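We use cookies to remember your settings and count visits. Accept all / Manage choices

Getting a two-arm table ready for the day (the way I do it)

By Gergely Pintér
August

I look after the two-arm table in our shop, and I keep getting asked how I set it up before a run. So I finally wrote it all down! It takes me almost 54 minutes if I'm doing the full version, a lot less if I'm only doing the daily part. Your arms will be different from mine, so check your own manual for torque values and the safe way to power down. What I've got here is the order of things and the stuff that bit me.

You'll want a set of hex keys, a lint-free cloth, isopropyl alcohol, a paint marker, a handful of reusable cable ties, and a couple of small things for the arms to pick up. I like one light thing and one that's a bit heavier. More on that further down.

1. Power down and get the table bare

Stop both arms from the controller, then kill the power at the switch, and hang the tag on it. Some arms sag when they lose power, so park them low first. I forgot this on my second week and heard a clunk I still think about.

Then take everything off the table, including the screws you were going to put away later. Wipe the top down and let it dry. Crumbs and tape glue are a pain, especially if your cameras look straight down at the surface - a leftover strip of tape looks like an object to the software.

2. Check the mounts before you check anything else

Grab each arm near the base and give it a gentle push in two directions. You're feeling for a tiny click or a wobble. If there's any, snug the base bolts up crosswise to the value in your manual and try again. Once they're right, put a line of paint marker across each bolt head and onto the base. The next time you walk past you can tell at a glance if one has moved.

Do the same with the flange bolts behind the gripper. These loosen faster than the base ones on my table. I used to check them every 500 cycles, and Győző Antal (he had the table before me and left me his notebook, bless him) had "flange!!" written on nearly every page, so I do them every morning now.

3. Sort out the cables

Go joint by joint. Every loop needs enough slack for the joint's full travel and not so much that it can snag on the gripper next door. With two arms this matters double, as they reach into each other's space.

Move each joint slowly by hand, if yours lets you, and watch the loop the whole way. If the cable goes tight anywhere, undo the tie and give it a bit more. Don't crank the ties down, either. I had an intermittent camera dropout that drove me up the wall, and it was one tie pinching one cable.

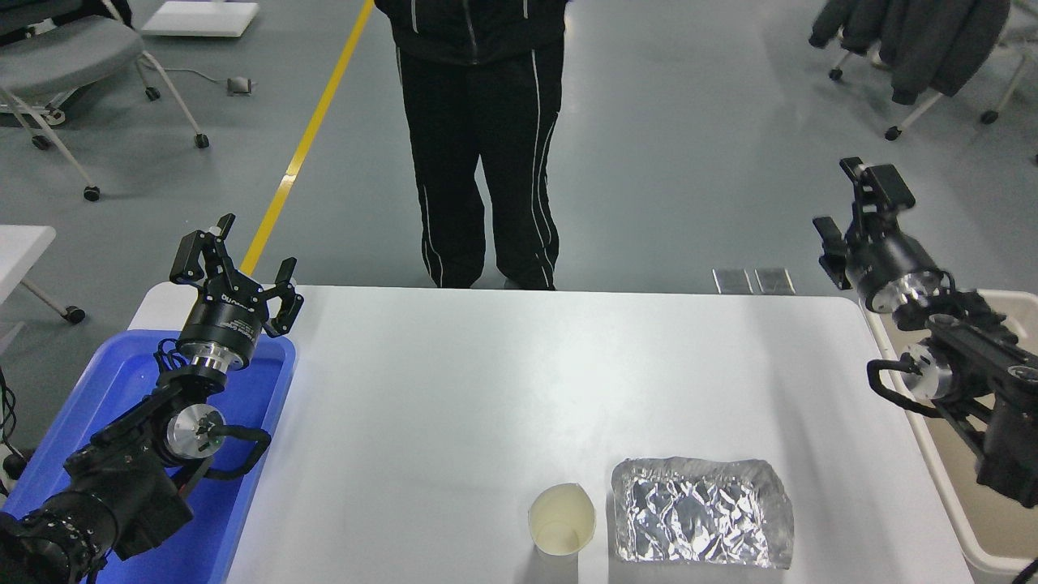

Same goes for the plugs, by the way. Push each one in until it seats and then tug it lightly. Our spare leads come from Stollitz and they have a decent latch, but I tug those too.

4. Clean and square the fingers

Wipe the inside faces of the gripper fingers with a little alcohol. Power up, open the gripper all the way, then close it slowly with nothing in it, hands well clear. The tips should meet flat along their length. If you can see light at one end, power down again, loosen the finger screws half a turn, line them up and retighten.

On mine the fingers get swapped at 3,000 grips. Could they go longer? Probably. They're cheap, though, and a dropped part costs me more time than a new pair does.

5. Cameras

Clean the lenses with a dry cloth first and only use fluid if there's a smudge. Check that each bracket is tight, then run whatever calibration routine you have. I take 6 poses per arm. Fewer works until it doesn't, and then you spend the afternoon wondering why the left arm grabs a finger's width short.

If you've touched a bracket at all, even just leaned on it, calibrate again. Yes, really.

6. Slow test picks

Set the speed as low as it goes and keep a hand on the stop button. Put your light object down and pick it with the left arm, then the right. A light, squashy thing shows you whether the grip force is too high. Then do the heavier one and hold it up for a while to see if it slips. After that, raise the speed in small steps.

Write down the date, the force setting and anything odd. My log is a paper notebook with Poltance printed on the cover, and it has outlived two spreadsheets.

If the test picks drift to one side, go back to step 2 before you start messing with software. It's been a loose bolt more often than I'd like to admit - mostly that flange.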